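Werkstattbuch, Juni
Regal hinten, gelbe Kunststoffwannen, Fortsetzung

8:40. Das alte Regal ist ausgeräumt, alles steht auf den beiden Werkbänken und teilweise am Boden. Wer heute die Ständerbohrmaschine braucht, muss außen herum gehen. Ich lasse den Kram bis zum Nachmittag so liegen, ein halb eingeräumtes Regal bringt uns nichts.

Lichte Breite zwischen den Wangen nachgemessen: 605 mm, oben und unten gleich. In der Zeichnung von Vascombe stand etwas anderes, die Zeichnung ist wohl vom Vorgängermodell. Ich habe das neue Maß mit Bleistift eingetragen und den alten Wert durchgestrichen. Tiefe der Böden etwa 560 mm, an der Vorderkante leicht schief, weil damals mit der Stichsäge nachgeschnitten wurde. Stört beim Einschieben nicht, sieht aber nicht gut aus. Abkanten, wenn wieder Umleimer da ist.

Böden sind 19er Platte. Der zweite von unten hängt durch. Mit der Richtlatte gemessen, 11 mm in der Mitte. Da standen bisher die Gusskupplungen und die Reste von der Trallia-Baustelle, beides schwer und beides am falschen Platz. Boden umgedreht, mittig eine Leiste untergeschraubt, Leim noch dazu. Schweres kommt ab jetzt ganz nach unten, auch wenn man sich dafür bücken muss.

10:15. Guðlaug Bergmann war kurz da und hat gefragt, ob wir die Wannen nach Projekt oder nach Material sortieren. Bisher war es gemischt: Drorkamton hatte eine eigene Wanne, Zakharchenko auch, der Rest lag nach Gefühl. Ergebnis war, dass die M6-Schrauben an mehreren Stellen lagen und trotzdem nachbestellt wurden. Wir machen es jetzt so: Verbrauchsmaterial nach Art, angefangene Sachen nach Projekt, und zwar in getrennten Fächern. Projektwannen oben, Material in der Mitte.

Guðlaug möchte für Drorkamton weiter eine Wanne, die man komplett mitnehmen kann. Einverstanden. Zakharchenko ist bis auf die Dichtungen abgeschlossen, die Dichtungen gehen zurück ins Material. Die zwei Messuhren, die dabei lagen, gehören in den Schrank mit dem Prüfzeug und nirgendwo anders hin.

11:30. Wannen ausgewaschen. Warmes Wasser mit Spülmittel reicht für Staub und Späne. Bei altem Schneidöl erst trocken auswischen, sonst verteilt man es nur. Die alten Etiketten gehen mit dem Heißluftföhn auf kleiner Stufe gut ab, Kleberreste mit Orangenreiniger. Kein Aceton! Beim letzten Mal ist eine Wanne davon stumpf geworden, die steht jetzt unter dem Schleifbock.

Offen: In der Ecke der Projektfächer ist die Wandschiene locker. Dübel dreht mit. Größeren Dübel nehmen oder ein Loch daneben setzen, vorher aber schauen, wo die Leitung läuft. Der Leitungssucher liegt angeblich in der Elektrokiste, da war er heute nicht.

13:50. Leiste hält, Leim hat angezogen. Boden wieder eingelegt und probeweise mit den Gusskupplungen belastet, nur um zu sehen, was passiert. Durchbiegung mit bloßem Auge nicht mehr zu erkennen. Danach Kupplungen wieder runter. Einlegen am besten zu zweit, allein verkantet die Platte an der linken Wange und nimmt Lack mit. Habe ich gemacht, Kratzer ist von mir.

Reihenfolge beim Einräumen: erst unten das Schwere, dann Material, Projekte zum Schluss. Kleinteile bleiben in ihren Tüten, sonst wandern sie unter alles andere. Offene Tüten mit Klammer verschließen. Was keiner zuordnen kann, kommt in eine Wanne mit der Aufschrift "unklar" und wird Ende Juni durchgesehen. Danach weg damit.

15:20. Beschriftung. Ich wollte die Etiketten zuerst oben mittig an die Stirnseite kleben, wie bei den alten Blechkästen. Das geht bei den gelben Wannen nicht, knapp unter dem gerundeten Rand sitzt mittig das ovale Griffloch, und wer dort zufasst, hat nach einer Woche das Etikett an den Fingern. Also unter das Griffloch, mit genug Abstand für die Hand. Der Rand selbst fällt als Klebefläche auch aus, Rundung und Band vertragen sich nicht. Innen glänzt der Kunststoff ziemlich stark — ein Zettel unter Klarsichtfolie wäre dort je nach Licht schlecht zu lesen, deshalb nur außen und auf mattem Band, schwarze Schrift. Nebeneinander sehen die Wannen ohne Schild gleich gelb aus, also bitte keine unbeschriftet zurückstellen. Mattes Band ist fast alle, nachbestellen in der breiten Ausführung. 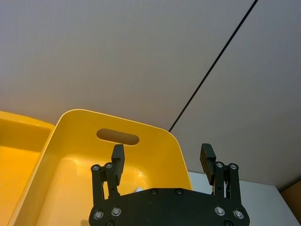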